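Getting started with the Gurix hand-held gripper kit

I've been living with the Gurix pair for 8 days now, so let me save you some fumbling! Sumaiya Patwary at Tivomholm lent me hers (thank you, Sumaiya), and I went in with zero patience for manuals.

First, clear a table and lay down white paper. Fasten the edges or it'll creep all over the place.

Next, sort out your cables before you pick anything up. They're thick, and they like to wander across your work -- I run mine outside my arms and down off the table.

Now grab the handles, one per hand, and turn the jaws to face each other. Hover over your object for a bit before you go in. I like a power strip for practice (it's flat, it's long, and it teaches you to mind the cord).

Last thing, check the camera view on the gripper itself. You want both finger pads showing with the object between them. If one pad is missing, stop and fix it before you record 630 takes like I nearly did. 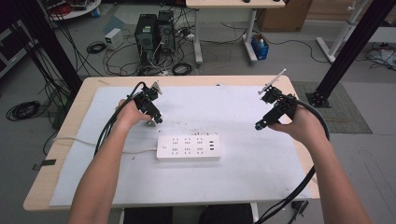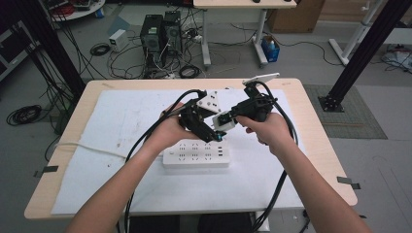
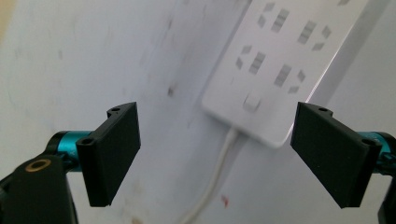
Power strip practice: two views over the table, then one from the gripper camera.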